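Simple rod holds its place in Brallow tool comparison

Reading time: 3 minutes

A plain pushing rod will stay on the list of tools for small sorting jobs at the Brallow workshop, after a month of trials in which it was compared with two grippers. The results were shared with partner firms in January.

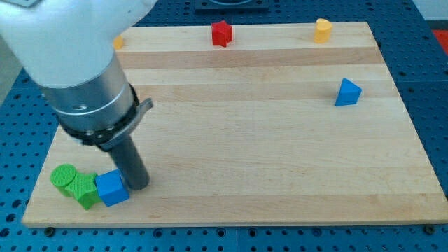
Bandara, which supplied one of the grippers, was less convinced and replied the same afternoon that a rod can only push, so any job which needs lifting must still go to a gripper, and the comparison should say this on its first page. The workshop has agreed to add the sentence.

The trials were made with one arm and three tools. The first was the rod, turned in the workshop's own lathe. The second was a two-finger gripper from Bandara, and the third was a soft gripper from Ellent, which closes with air. Every tool had to bring blocks of different shapes together at one side of a wooden board. The blocks included cubes, cylinders, stars and prisms, in several colours.

Each tool was given 700 attempts. An attempt was counted as good when the chosen block ended next to its group and no other block had been moved out of place. The arm had 30 seconds for each one, and when the time was over the attempt was stopped and written down as failed.

With cubes the rod did well. It finished most attempts before half of the time had passed, and it needed no change of settings from the first day to the last. Cylinders standing upright were harder, as they turn when they are pushed away from the middle. The star shapes gave the worst results for the rod. A point of the star could catch against a neighbour, and then the whole group moved together.

The Bandara gripper was the most exact of the three. It lost time, however, when blocks stood close to each other, because the fingers need free space on both sides. In these cases the arm had to go up, turn the wrist and come down again, sometimes more than once. The Ellent gripper was kinder to the star shapes and dropped very few of them, but its air line had to be replaced two times during the month.

The price also played a role. According to the workshop, the rod and its collar cost 7 pounds in material, while the cheaper of the two grippers was bought for 880 pounds. The report says that this difference should not decide the matter alone – a gripper can do many jobs, and the rod does one.

The camera was changed in the middle of the trials. The first one was fixed to the side and often lost sight of blocks behind the arm. After it was moved higher, all three tools were tested again from the beginning, and only the second set of numbers is used in the report. The controller, made by Fuvside, remained the same. Its speed limit was also left as it was, although the staff believe that the rod could work safely at a higher speed.

Some questions are still open. The trials were done on one board only, with a surface that is smooth and level. It is not known how the rod would behave on rubber or on a moving belt. The workshop also wants to try a rod with a thicker tip, which may help with the cylinders.

A second round is planned for the spring. It will use the same blocks, so that the results can be put beside the present ones, and a fourth tool with a small suction cup will be included. Firms that wish to send in a tool of their own should write to the workshop before the end of March. The tool must fit the standard collar, and a drawing with the main sizes should come with it.

The full tables can be requested by post or at the front desk, which is open until 4 in the afternoon.

This site uses cookies to remember your settings. Accept | Read more

Contact | © Brallow Workshop News | Back to top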